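Skindari Workshop Guide
Section 4: Opening the tower and clearing the expansion slots

Applies to the Maris and Jenkins desktop towers refurbished at Etville. Last revised 29 Dec 2025 by Shagufta Khokhar.

Read the whole section before you start. You will need a No. 2 cross-head screwdriver, an earthing strap and a tray with separate compartments. A magnetic dish is useful for the screws but keep it well away from the hard drive.

CAUTION: Shut the computer down, switch it off at the wall and pull out the mains lead. Hold the power button in for a few seconds afterwards. Do not open the power supply unit for any reason.

4.1 Opening the case

1. Unplug everything from the back, including the network cable.
2. Lay the tower on its side with the removable panel facing up.
3. Release the panel, slide it towards the back and lift it off. Stand it somewhere it won't be trodden on.
4. Put on the earthing strap and clip it to bare metal on the case.

Note: Cases that have been in an office for years are often full of dust. Take it out with a soft brush before going any further — a vacuum cleaner nozzle can pull small parts off the board.

4.2 Freeing the slot covers

The covers at the rear of the case are held by blue plastic latches, and there are silver screws beneath the latches as well. The plastic gets brittle with age, so work slowly.

1. Press the first latch at its rounded tip and swing it back. Don't lever it with the screwdriver.
2. Undo the screw below it and put the screw straight in the dish.
3. Lift the cover out by its top edge. If it sticks, rock it gently from side to side.
4. Move along the row. Leave covers in place on any slots you don't intend to use.

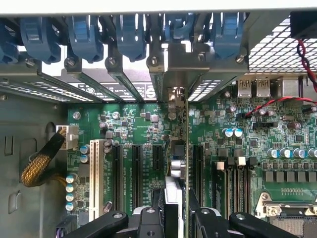 Can the slot covers be left out if no card is going in?
They should go back. An open slot lets dust in and upsets the flow of air through the case, and small objects can drop through it on to the board.

4.3 Removing cards and cables

1. Photograph the wiring before you unplug anything.
2. Pull each connector by its housing, never by the wires. The thin twisted pairs come away from their plugs very easily.
3. Where a power connector has a clip, squeeze the clip fully before pulling.
4. If a card is fitted, release the catch at the end of its slot and draw the card straight up.
5. Unplug the data cables from the drives and fold them back over the drive cage.

CAUTION: Keep fingers and tools off the processor socket once the processor is out. A damaged contact usually means a new board.

4.4 Setting parts aside

Put each part in the tray as soon as it leaves the case. Hard drives can stand in their slots. The processor goes in with its metal side up, and memory modules are held by the ends only.
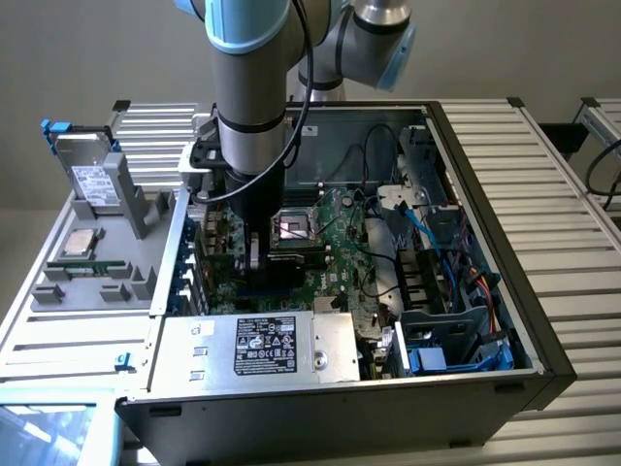 Keep the tray next to the tower so that nothing has to be carried across the bench. If the job has to stop overnight, cover both with an anti-static sheet and leave a slip of paper with the job number on top.

4.5 Before refitting

1. Check that no screws are loose under the board.
2. Look along each slot for dust or bent contacts.
3. Refit the covers and screws, then close the latches one at a time. Each should click — if one won't close, the cover beneath it is not seated.
4. Tuck spare cable clear of any fan.

Replacement latches are kept in drawer 19. Go on to Section 5 for refitting the processor and memory.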